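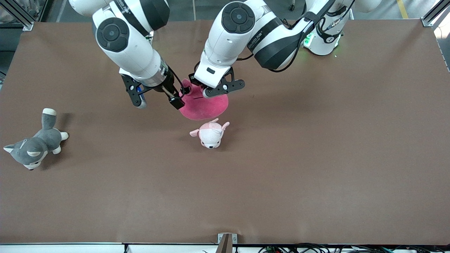

Both arms on the pink one, with the small dog and the husky still on the table.

January, twenty past nine at night

Soft toys all day and I loved it! I came home with fluff on my jumper and a list of things to try tomorrow, so I'm putting them down before they go.

We finished on 78 good runs. Yesterday was well short of that, and I'm putting the jump down to Rainer Stüber, who talked me out of resetting the table the same way every time. I had been lining the toys up like kids for a school photo. He came past with his coffee, looked for a while and asked what the model was supposed to learn from a parade. Fair enough. From then on I dropped them wherever they fell - on their sides, facing off at odd angles, close in to each other - and the set is much better for it.

The pink one is my favourite and also the worst of the lot. It's round and fuzzy and there's hardly anything to hold on to apart from the little knob near the top. With one gripper it swings or slips, so we do it as a two-hander, one set of fingers from each side, then up a little way off the table. You have to bring the two sides in together. If the left gets there early it just shoves the whole thing across to the right, and you end up chasing it. I spoiled a good many before lunch doing exactly that. By mid-afternoon my hands had worked it out, and I stopped thinking about left and right at all, a lovely feeling.

Uwe Nolte wants the failures kept too, labelled on their own. I used to bin them. He says the recoveries are worth more than the clean ones - the bit where you miss, back off, and come in again at a better angle - and having watched Ester (our name for the model, don't ask me who started it) freeze up last week after one small slip, I believe him. So there's a second folder now. It's filling nicely, mostly thanks to me.

We're at 204 in the main set for plush, and Thiele asked for 310 before they'll train on it. Two more days if I keep the pace up, maybe less. I'd like to get the husky in more often. It has a tail and paws to grab, so there are half a dozen sensible ways to pick it up, and I keep using the same one out of habit. Tomorrow: tail first, then the middle, then both hands.

Other notes to self. Slow down on the release, I'm letting go too high. Write the labels straight after each run, not in a batch at four o'clock when they've all blurred together. Ask Uwe if we can dim the lights for a few, as all of ours so far have the same soft shadows.

Walked home by Gillgate in the cold with my shoulders aching, still opening and closing my fingers in my coat pockets. Soup, then bed.

Print this entry | E-mail this entry

Recent entries
Ester and the tea towels
First week on the two arms
What Flendura sent back
Labels, labels, labels
A colder walk than usual

Contact | Copyright the author | Back to top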